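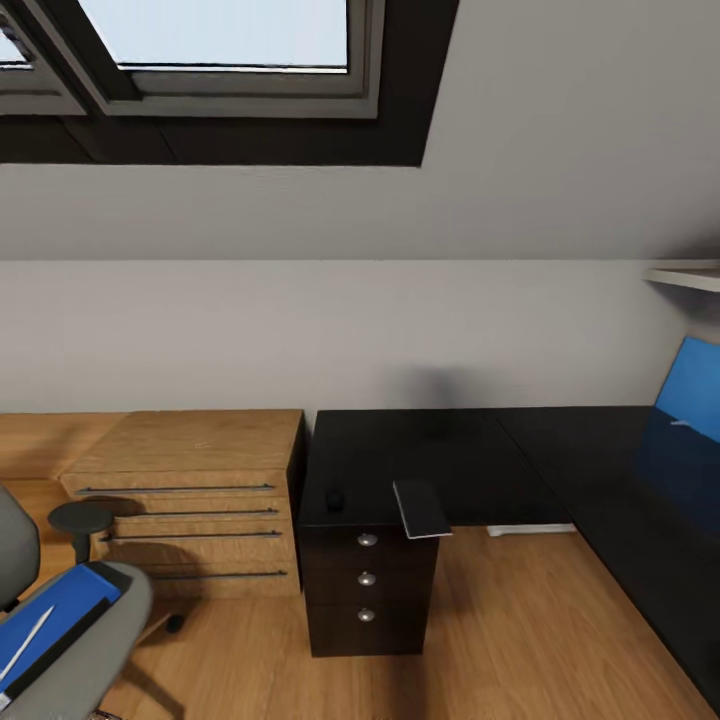
Week three of sleeping under the roof and I have opinions. Mostly about heat. Some about possums.

Quick recap for anyone who skipped the last post. We moved the bedroom up to the attic so Maricruz could have the downstairs room for her sewing and her mother's enormous table. Good plan on paper. Then March decided to behave like January and I've been lying awake at 2 in the morning with a wet flannel on my neck, thinking about insulation.

So. Insulation. I rang three places. One never rang back. One wanted to sell me a whole new roof. The third was Padlow, down past the servo, and the bloke there spent ages on the phone asking sensible questions. Which way does the slope face. What's above the plasterboard. Didn't know. Went and looked through the eaves hatch with a torch and the answer is: not much. Old batts, squashed flat, a couple of gaps big enough to post a cat through.

New batts came to $400. Blind for the skylight was also $400, which annoyed me more, one blind! Did the batts first. Crawled in there in long sleeves and a mask and came out itching anyway. Two cold showers. Still itchy at dinner. If you do this, tape your cuffs, seriously, I thought the gloves would be enough and they were not.

Has it helped? Bit early to say. Last night was 19 degrees outside by bedtime and the room was stuffy but bearable, and I did sleep through, though I'd also carried two armfuls of old batts to the trailer so who knows. The mornings are the other problem. Light comes in early and I'm one of those people who wakes up the second the sky changes colour. Maricruz sleeps through anything. Currently using an eye mask from a flight we took years ago. Elastic's gone. It ends up round my ear.

Things I do like about being up here:

Rain. Oh the rain. We've had one decent shower and I put my book down just to listen to it.

No road noise, or hardly any. The bus still gets through.

Going to bed feels like going somewhere. Hard to explain. You climb the stairs and the day's sort of shut behind you, the washing up is a whole floor away.

Things I don't like: hitting my head. Same spot every time, getting up on the low side. You'd think I'd learn. Also carrying a cup of tea up those stairs in socks, and teh fact that my phone charger is always on the wrong level of the house.

And the possum. Lives in next door's jacaranda, I think, and does laps of our roof some time after midnight. Sounds like a grown man in boots. First night I sat bolt upright and grabbed a shoe. Now I just roll over, mostly.

Still to do: order the blind (grumbling), find a fan that doesn't click, put some sort of rail on the stairs before one of us goes down them backwards. Maricruz wants a rug as well. I want a rug less than I want sleep but I've been outvoted befor.

If anyone's got a fan they actualy like, quiet, not huge, stick it in the comments. Off to bed. Mind the beam, says Maricruz. Too late.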